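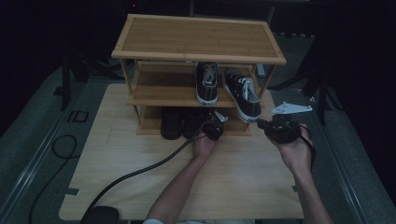

Three-tier bamboo shoe rack with black canvas sneakers on the middle shelf.

Transferring a Saved Loadout in Kirex

Players who have completed the introductory missions may copy a saved loadout from one character to another. The procedure applies to the standard edition of Kirex, version 2 and later. Loadouts created in the Lerden training mode are stored separately and cannot be transferred.

Before You Begin

Both characters must belong to the same account and must have reached rank 100. The receiving character must hold at least 1000 credits, which are charged when the transfer is confirmed. Leave any active match or lobby before opening the armory.

Copying the Loadout

1. From the main menu, select Armory, then Saved Loadouts.
2. Highlight the loadout to be copied and open the Options panel.
3. Select Copy to Character. Eligible characters are displayed by name.
4. Choose the receiving character and an empty slot. A filled slot will be overwritten, and its contents cannot be recovered.
5. Review the list of weapons, perks and attachments. Items the receiving character has not unlocked are shown in gray and will be replaced by the default item of the same class.
6. Select Confirm and wait for the armory to reload.

Weapon skins are copied with the loadout. Charms and emblems are not, and must be assigned again from the Appearance menu.

If the Transfer Does Not Complete

Error 1605 indicates that one of the two characters is still registered in a match. Return to the title screen, sign in again and repeat the procedure from step 1. If the error persists, submit a support request with the names of both characters and the slot number. Do not attempt further transfers while the request is open.

Seasonal Loadouts

Loadouts earned in the December event on the Relten map may be copied only to characters that took part in the event. The Copy to Character option is unavailable for all others.

Guide maintained by Odette Cordier and Esko Nieminen. Last revised 21 June 2019.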